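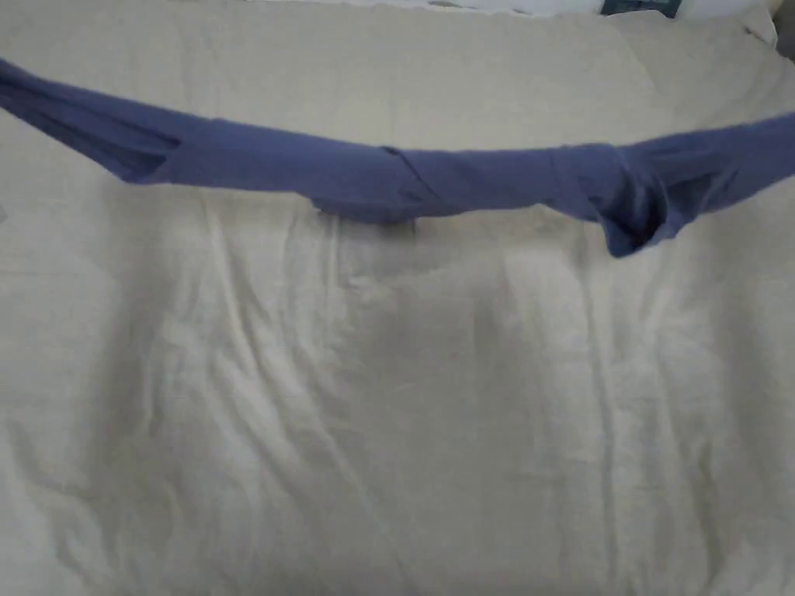

Blue cloth item on the cream bedding, view from head height.

Dostadar open day set: data card

Contents
Recordings from the cloth-handling demonstration at the Lalholm site, 26th May. The set holds 2,549 clips of bed and garment tasks, most of them around 90 seconds long. Visitors were allowed to try the tool after a short briefing. Their attempts are kept in a separate folder, visitor, and should not be mixed with the operator clips for training.

Views
head – worn or mounted at head height
grip – on the hand-held two-finger gripper, wide-angle

The two views are synchronised to within 9 ms. Grip clips are supplied uncorrected; lens parameters are in calib.
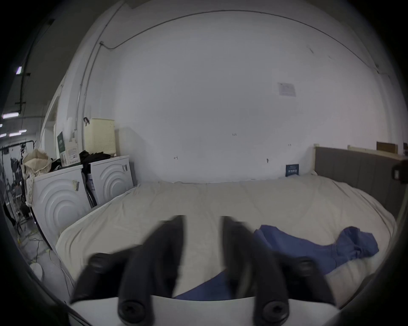 Grip view over the duvet, blue cloth to the right, headboard behind.

Labels
Each clip carries one task label and a start and end mark. Labels were entered by Gisela Domínguez and checked by Noel Dizon. Failed attempts are kept and marked fail.

Known problems
Fingers hide part of the cloth in many grip clips. Folded garments are sometimes labelled only as cloth where the type could not be agreed. The April rehearsal used older finger pads – those clips are in Akham, not in this release.

Changes
v2: visitor folder split off, nine duplicate clips removed.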